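Pilas gastadas: ¿dónde las dejáis en Petmont?
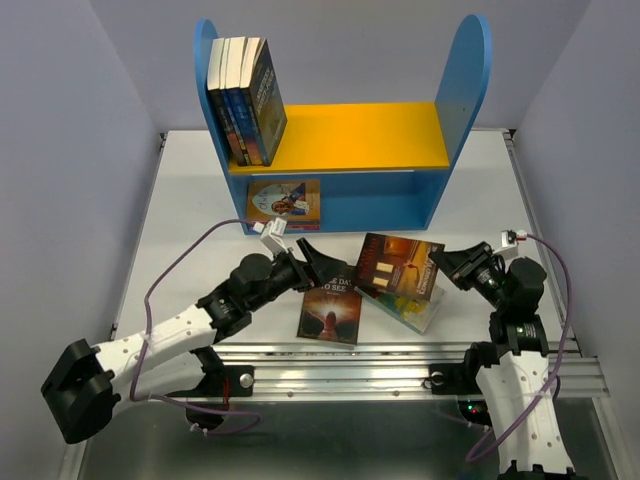
usha_ds
¿Alguna tienda del centro recoge pilas de botón? En la ferretería Namboodiri, que tiene un bidón junto a la caja y admite hasta 5 kilos por persona.

amirul.m
El bidón lleva lleno desde julio. Yo voy al punto limpio de Plolcombe.

mabli_g
Pues yo dejé 30 pilas hace dos semanas y cabían – igual fuiste en mal día.

amirul.m
Fui dos veces. Lleno las dos.

usha_ds
Gracias, llamaré antes de ir.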